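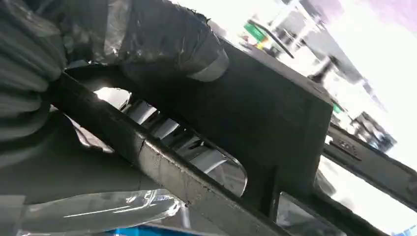 Subject: Re: Black plastic parts, what to do before they go in the bins

On the hall list, a member wrote:
> I have a box of dark plastic housings from the Prillmont clear-out,
> most with a rail along one side and a long slot with rounded ends.
> Some still have metal fins showing through the slot. Do these go in
> with the plain plastic, or do the fins have to come out first? Also,
> is it worth cleaning them? They are pretty dusty and the edges are
> chipped.

Leave the fins in for now. The Sornden sorting sheet has two lines for black plastic, one for bare parts and one for parts with metal still attached, and yours belong on the second line. I pulled the fins out of a few last July and bent most of them, and the rails cracked on two of the housings. After that I quit trying.

Small chips and nicks are fine. What I look for is a crack that goes all the way through the rail. A thin line across the rail is often just a seam where two pieces meet, so run a fingernail over it and try to flex it a little before you decide. If it opens up, put it with the broken ones.

As for cleaning, a dry paintbrush is enough. Don't use water on anything with metal in it. Brush along the slot, tap the part on the bench, and move on.

If there is raised lettering on the bracket, please copy it onto the tag. If you can't make it out, write "unread" and leave it at that. Last time we got 63 tags with guesses on them and I had to redo every one.

For packing, clear plastic film between layers works well. The flat panel goes down and the bracket faces the middle of the box, or it will poke through the side. Humphreys will take boxes of up to 100 parts, but nearly 82 is as many of this shape as I've gotten in without forcing the lid.

The Zurville shelf is full, so stack yours under the bench by the back door. I still need the lid for the long gray box if anyone has it.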